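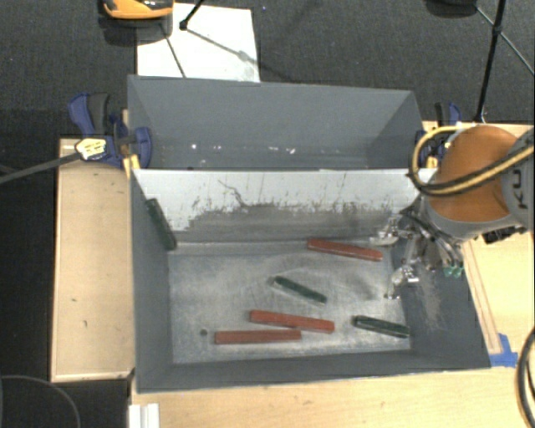

## Bin cell, Kullstead site: report for the period to 12 November 2022

Prepared by Alun Lougher for the Vullel workplace fund

### Where the work stands

The arm is now picking red and green blocks from the front compartment of the two-part metal bin during the day shift. The bin is clamped on both sides and the wooden surfaces around it are the same ones we put in at the start of the grant. We had planned to replace them in June. That money went on guarding instead, with the fund's agreement.

The blocks stand in for the real spacers. Reda Berrada chose them as narrow pieces that can end up leaning on a wall or lying near a corner, and those are the picks that matter to us. A block in the open part of the floor gives little trouble. A block resting steeply against the side is still the one most likely to be left for a person.

We completed the block of 1,000 trial picks promised in the last report. Reda has the log and will send it separately, with the missed picks sorted by where the block was lying. I would ask the fund to wait for that before comparing us with the Vostby site, where the bins are shallower.

### Condition of the equipment

The bin shows wear. The paint is scraped on the sloping right wall of the front compartment, the floor there is scuffed down to bare metal, and the lower half of the divider is rough and scratched. None of this has stopped work. We will order a second bin from Abubakari so that one can be repainted while the other is in use. The cost is inside the maintenance line.

The gripper was serviced once in the period. Lost time was five hours, most of it waiting for a fitting.

### What has changed for staff

Before the cell went in, sorting was a standing job done in full shifts. Ten people were on the rota. All ten are still employed here and no hours have been cut. They now sort by hand for half a shift and spend the other half on packing, inspection or minding the cell.

Reports of sore wrists and shoulders are down on the first half of the year. Some of that may be due to the shorter spells at the bench, whatever the arm does.

Not everyone prefers the new pattern. Minding the cell is quiet work with long gaps, and two of the older sorters have asked to come off it. I have agreed to this. Others complained that they were called over to clear a missed block and then had their own hand count held against them. The count has been dropped for anyone on cell duty.

Training took longer than we allowed for. Five people can now stop, clear and restart the cell without help. The rest can stop it and call someone. Reda ran the sessions in small groups on paid time, and the written steps were redone after the first group found them hard to follow. The stop and restart steps are now on one page.

### Pay

The question of a higher rate for cell duty is still open. Staff raised it in June and again last month. Management's position is that the rate should follow the training, and I expect a written offer before the next report. I think the delay has cost us some goodwill.

### Next period

- Try the real spacers in place of blocks, starting with one size.
- Train the remaining five people to restart the cell.
- Settle the rate for cell duty.
- Fit the second bin and send the present one for paint.

We are not asking for more money at this stage. We do ask to move the unspent travel budget into training. A revised budget sheet will follow with Reda's log.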